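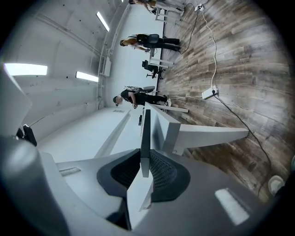
## 4. Recording day setup - chore tasks

Read section 3 first (charging, fingertip pads). Section 4 covers a normal session with hand-held grippers. Arm playback on the Sketov is section 6, different rules there.

Quick word on expectations because new people always ask. Can the arm do chores yet? Some. Wiping a flat table, yes, most days. Putting cups in a rack, yes if the cups are the ones it knows. Folding a towel, sometimes. Fitted sheets, no. Sorting screws into bins on a shop bench, slow but OK. See 4.5.

### 4.1 Before anyone picks up a gripper

1. Clear the table you'll be using. Only objects on the task card stay.
2. Lights all on. Don't change them mid-session.
3. Walk the floor, find every cable. Push them out of the walking line or tape them.
4. Start the Goh logger on the station tablet. Wait for the session name to appear, then check the task card number matches.
5. Check free space. Needs 500 GB at the start of a full day. Less than that, stop and offload first.

**Caution:** power strips live on the floor. Don't drag a table leg over one. Don't wet-wipe practice anywhere near them either - water tasks go in the kitchen corner only.

### 4.2 Suit up

1. Pack on first, straps snug, leads on the outside of the straps.
2. Headband second. Level. If it slides when you look at your shoes its too loose.
3. Grippers last, one each hand.
4. Open and close both fully, three times. Listen for scraping.
5. Hold both in your lap or at waist height, keep still, and have your partner confirm both streams on the tablet.

Note: a pad with a lifted edge gets swapped, not glued. Spares are in the drawer marked Fluten. If the drawer is empty tell Rizal Osman, same day please.
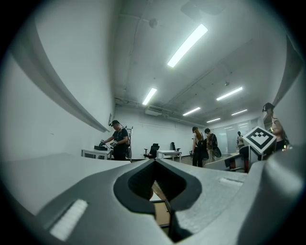

### 4.3 Running a take

1. Say the task name out loud. Partner taps start.
2. Reset pose, hands apart, two seconds.
3. Do the chore at normal home speed. Not show speed.
4. Drop something? Pick it up and keep going. Recoveries are useful, we want those.
5. Reset pose again. Partner taps stop.
6. Mark it good, bad or recovery. Do it now, not at lunch.

Keep takes under 900 frames for the short cards (cup, wipe, plug-in). Long cards have no limit but anything with a phone call in the middle gets thrown out.

**Caution:** several people record at once. Look behind you before stepping back, the pack makes you deeper than you think.

Markers on the cubes must stay clean and uncovered. No sleeves over them, no stickers. A smudge - dry cloth, then recheck tracking.

### 4.4 Breaks

- Break after every 7 long cards. Wrists first.
- Grippers go down on a table, jaws facing away from the edge. Never the floor.
- Leave the logger on pause. Quitting it splits the session and then someone has to stitch it by hand.
- Swap partners if you can, people get sloppy on the marking.

### 4.5 What to record, what to skip

Skip: anything with a blade, anything hot, pets, glass thinner than a jam jar. Also skip tasks you can't do yourself with the grippers in under five tries. If a person can't manage it with two jaws the arm won't either.

Record more: drawers that stick, zippers, bags that slump, lids. The Wuklow bench cards (sorting, bin refill) are nearly full, October list has 22 left. Then it's laundry. Laundry is where the arm is worst, keeps grabbing two layers and treating it as one. Current advice is to record towels only and leave shirts for the next round.

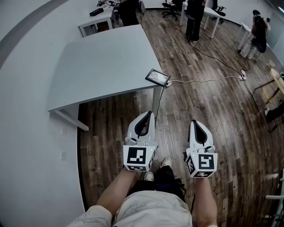

Zahira Menon wants that last line changed. Her comment on the draft: shirts should go in now, even badly folded ones, and if we keep feeding it towels we get an arm that's great at towels and people at home don't own a house full of towels. She'd also cut the five tries rule down to a warning. "Some chores are just hard the first hour. I needed eight goes at a zipper and now I get it every time."

Open until the next revision. Until then: towels by default, shirts only with her card set, and write SHIRT in the notes feild so they can be filtered.

### 4.6 Closing the session

1. Stop the logger, wait for the saved message.
2. Grippers off, headband off, pack off. That order.
3. Everything on charge. Check the lights on the charger, not just the plug.
4. Offload. Don't delete from the pack untill the copy is verified.
5. Table cleared, card back in the folder, chairs pushed in.

Tracking dropped out more than twice in one session? Write the take numbers down and go to section 5, Troubleshooting.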